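Research > Displays > Vurnuline Project > Section 4

We use cookies to remember your reading preferences. Accept | Manage

4. Pixel density and reading comfort

We were excited to find that sharper panels help most where we least expected it: small gray text on a white page. Ostapchuk and Tabrizi had predicted a gain for photos and maps, but our 12 readers barely noticed a change there. With body text the preference was strong, and it held for both the Cimo and the Tully panels. In 91 of the paired trials, readers picked the denser screen – a lovely, clear result for such a simple test.

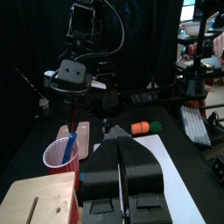
Figure 6. Gripper above the tabletop, with a small black knob just in front of its tip.

Power use is the other half of the story. The Tully panel drew more current at every brightness level we tried, and almost all of the extra went to the backlight. Dimming it one step brought the two panels level, and readers still preferred the Tully for text! We think this makes a great case for tuning brightness and density together.

Vsevolod Ostapchuk is now repeating the text trials on the Urnik panel, using a set of 1,000 short passages in place of the news pages used in May. Saeed Tabrizi's scoring method (Section 3) stays the same.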